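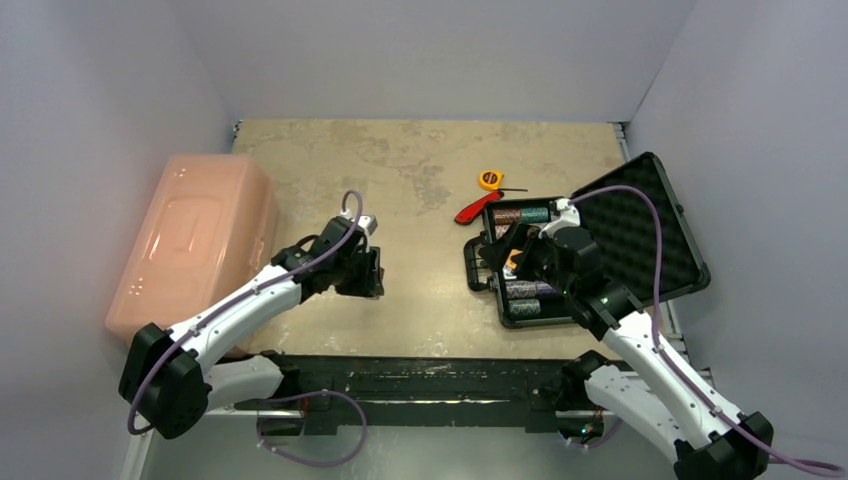
The Wiren at Lūse, with the poker case open on the bench.

Returns

The contract was for 4 weeks. Vija Vītola read it twice at the kitchen table, because Aivar Petrauskas had asked her to, and because she would be the one writing the report at the end of it. Lūse would have the Wiren on trial. If they kept it after that, it would cost them 1,255 a month. If they sent it back, Bomance would pay the freight. Either way Bomance wanted a written review from the person who had stood next to it.

"Why me?" she had asked.

"You do the returns," Aivar said.

She had done the returns for eleven years. People bought game sets, chess clocks, poker cases and dartboards from Lūse, and some of them sent the things back, and somebody had to open every one and find out what was missing. A case that was complete went back on the shelf at full price. A case that was short went into the parts bin, or she made it up from other short cases. She knew the shapes of things that went missing. Dice went first, then the small keys.

Upendo Mwakalinga came from Bomance to set it up. She was younger than Vija had expected and she carried the heavy end of the rail herself. She bolted the arms at either end, clipped the purple cables along them, and asked where the old bench top had come from.

"It was my packing table," Vija said.

"It's stained."

"It's a packing table."

Upendo ran her hand over it and said it would be fine. The arms didn't care about stains as long as nobody moved the table. Then she gave Vija the manual, 80 pages with a plastic cover, and told her to skip the first chapter.

The teaching took longer than Vija had been told. You stood at a second, smaller pair of arms, moved those, and the big ones copied you. You did the job over and over that way until the Wiren had enough of your doing it to try it alone. Vija did the poker cases. Open the lid, take out a roll, turn it, check it, put it back. Take out the cards. Put them back. She did it until her shoulders hurt, then went home and did it in her sleep.

"You're very even," Upendo told her, watching. "Most people rush it by now."

"I'm paid by the hour."

Upendo laughed. She stayed through the first few days, eating her lunch on an upturned crate, and she answered whatever she was asked. Vija asked what happened when a roll split. Upendo said that the arm would stop and wait. Vija asked what it would do if a case came in with something strange in it, like the one in May with the wedding ring in the card slot.

"What did you do with the ring?"

"I rang the customer. She drove over for it the same night."

"It wouldn't do that," Upendo said, and wrote something in her notebook.

When Upendo had gone the Wiren ran by itself and Vija sat on a stool with the red stop button by her knee. It was slow. She put that in her notes first. It was slow, and it reached for things as if it was thinking about something else, and then it got them. The left arm was better than the right. She didn't know why that should be, and the manual had nothing to say about it, but she wrote it down as well.

She kept the pink box on the left for anything that had to come out of a case and wait. Her tape measure stayed on the bench, and so did her red knife. The manual wanted the bench clear. But she had always had them there and when she had been teaching the thing they had been there too, and it worked around them the way she did. She tried putting them away one morning. The left arm seemed to hang in the air a little longer than usual before each move. She put them back after the coffee break.

Lena Wysocka came down from the office to look. Lena did the accounts and had worked out what the Wiren would have to get through to pay for itself, and she had brought the sheet of paper with her.

"Is it going to do it?" she said.

"Not at this speed."

"Aivar says it can run at night."

"It can. Who opens the boxes for it?"

Lena looked at the stack of cartons by the door, all of them taped shut in different ways by different customers, and folded her piece of paper.

They both stood and watched it for a while. It was hard not to.

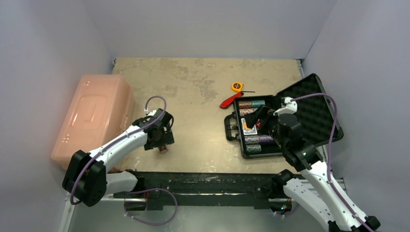 "It picks up like you," Lena said.

"How do you mean?"

"You do that. You hold a thing up a bit before you put it down."

Vija said she didn't. But when Lena had gone she took a case over to the other table and did one by hand, paying attention, and she did do it. She picked up a chip, lifted it away from the others, and kept it there before she moved on. She had no idea when she had started. Her mother used to hold eggs like that at the market, up off the tray and a little to the side, for the light.

She wrote it in the notes and then crossed it out. It was not the kind of thing Bomance was asking about.

The trouble came in the third week. Somebody had returned a case with the rolls in the wrong slots, and the Wiren took one out and would not put it back. It tried the slot it knew. That one was full. It tried again, and backed off, and tried again. It never pushed hard. Vija let it go on for longer than she should have, with her hand near the button, because she wanted to see what it would do. What it did was keep trying. After a time she reached over, pressed the button, took the roll out of the gripper and put it where it belonged.

She rang Upendo.

"Did it drop it?" Upendo asked.

"No."

"Did it break anything?"

"No. It just couldn't see that it was somebody else's mess."

"You could teach it that. You'd have to mess up a few cases yourself and show it how you fix them."

"How many is a few?"

There was a pause on the line. "More than a few," Upendo said.

So she did that. She spent two days putting cases wrong on purpose, which felt like a thing she could be dismissed for, and then putting them right with the small arms while the big ones followed. Aivar came by and watched her drop a roll into the card slot.

"What are you doing?" he asked.

"Being a customer."

He nodded as if this was reasonable and went back up the stairs.

It got better. It did not get as good as she was. If a case was only a little wrong, the Wiren could now put it right, and if it was very wrong it stopped and waited for her, and she had come to like that about it. She had worked with people who didn't stop.

On the last day of the trial she sat down at the office computer to write the review. There was a form for it. It was dated 11 February 2025 at the top already, and there were boxes to fill in, and each box had a number beside it that you could circle on a scale up to 5.

For setup she gave a 4. She wrote that the person who came had been good and that the form should have a place to say so by name, and then she wrote the name.

For speed she gave a 2. She wrote that it did one case in the time she did three, and that this was measured over full days, with her own breaks counted and its stops counted too.

For care in handling she gave a 5. It had not cracked a chip or bent a card in the whole time it had been there. She couldn't say that for herself.

Under "Problems" she wrote about the wrong slots. She wrote that the right arm was worse than the left and that somebody should look into it. She wrote that the manual should start at chapter two.

The last box said: Would you recommend this product to a business like yours? There was a yes and a no, and a few lines underneath.

She left that one and went down to the floor. The Wiren was still running. Venla Kuusisto from the Stolby warehouse was there, leaning on the cartons in her coat. Stolby was thinking of getting one too, and Aivar had told her to come and see it while it was here.

"So is it any good?" Venla asked.

"What do you get back, over there?"

"Kettles, mostly. Lamps."

"All the same kind?"

"No. All kinds."

"Then you'd be teaching it forever," Vija said. "For us it's different. A case is a case. If I had it on the plain ones, and I had the bad ones to myself, I think we'd get through the pile by summer."

"And after the pile?"

Vija looked at the cartons. She had asked Aivar the same question, in the first week, and he had said that there was always a pile, and she had believed him about as much as she usually did.

"You'd have to ask upstairs," she said.

Venla stayed a while longer. She asked whether it was loud at the end of a shift, and whether the cables ever caught on things, and Vija said no to the first and once to the second. Then Venla's phone rang and she took it out to the yard.

The arm lifted something out of a case and held it up, a little to the side. Vija waited until it had put the thing down. Then she went back up to the office, circled yes, and wrote on the lines underneath: For one kind of job. Keep the person.

She read it over, changed "the person" to "a person who knows the job", and went to ask Lena how to work the printer.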